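What the planner and I have been up to

Hello again, and sorry for the gap since February. I meant to get something out weeks ago and then got completely swallowed by the planner rewrite, so you're getting one long item from me this time instead of the usual scraps.

If you joined recently: I look after the planning side of Stolano, the bit of our software that takes a list of things on a table and works out which one the arm should go for next, and how to get there without clattering into everything else. Perception hands me a list of poses, I hand motion a path, and when something goes wrong we all point at each other.

The big change is that the planner now knows about stacks. I know! You'd think it would have from the start. What it had was a flat list of objects, each with a position and a size, and a grumpy little rule that said "don't pick anything with something else above it". That rule lived in one function, written by me in a hurry, and it compared heights using the centre of each block. Fine when all the blocks are the same size. Put a small one on a bigger one, nudge it off centre, and the check would cheerfully decide the bottom block was free to take.

So I've thrown that out and put in a proper support graph. Every object has a list of what it rests on and what rests on it, rebuilt each time perception publishes a new set of poses. Picking the bottom of a stack now means the planner has to queue up a move for the top one first, and find somewhere to put it. The finding somewhere is where most of my time went, if I'm being truthful. My first version liked to park blocks right beside the tray, in exactly the spot the wrist needed to swing through on the next move. Huệ Quan spotted it from the logs before I did (thank you, Huệ) and suggested giving each free patch of table a cost based on how many later paths cross it. It's a lovely idea and it took 5 lines, which stung a bit.

We've been running all this in simulation first, using the Grokano scene builder. I ran 103 layouts through the old planner and the new one with the same random seeds. The old one got stuck or made an illegal pick in 51 of them. The new one failed in two, and both of those were the same bug: a block so close to the tray wall that no grasp angle would clear it. The planner kept asking for one anyway, over and over, until the timeout kicked in. It now gives up politely and tries a sideways push — I don't love that as an answer, but it'll do until the grasp sampler gets some attention.

A couple of small things if you're pulling the new branch. The old "clear_above" setting is gone, so take it out of your config or the loader will complain. The hover height before a descent is now worked out from the tallest stack in the area, so if your arm seems to be waiting higher up than it used to, that's on purpose. And please do rebuild the collision meshes, as the cached ones don't know about the tray's new origin and you'll get some very odd detours.

The test layout I keep going back to is the one with the orange tray and a few blocks bunched up near it, two of them sitting on light grey ones. It's small enough to reason about in your head and still catches most of my mistakes.

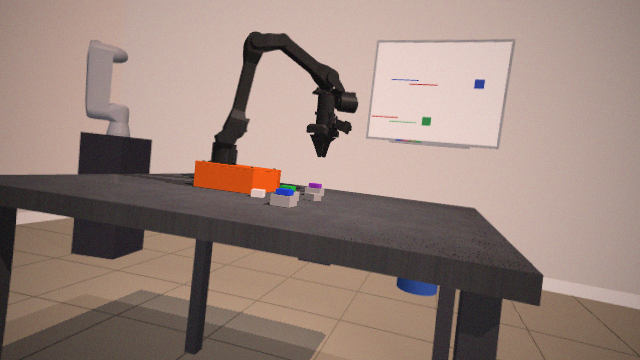

Coming up: the Rathjen port

Next on my list is getting the same planner talking to the Rathjen controller, which wants its paths as timed joint positions and is fussy about the spacing. If you've already fought with this over at Siketti, please write back and tell me what you did!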